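Chapter 7
Picking Things Up

By now your team can drive the arm to any point you name, and that is a big deal! Reaching a spot is half the job, though. In this chapter the arm finally gets to grab something, and you'll find out how much your own fingers have been doing for you all these years.
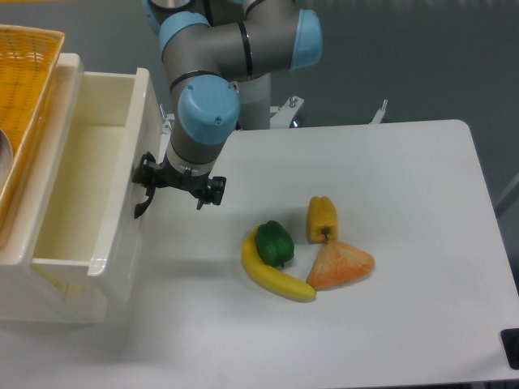 We'll start with the sorting task from the Veltari student contest, where a team earns 2 points for each piece of play food that lands in the bin, up to 100. Iñaki Calvo's class spent all of April on it and loved it. Before you write any code, sketch how you would grip a banana. Then try a pepper.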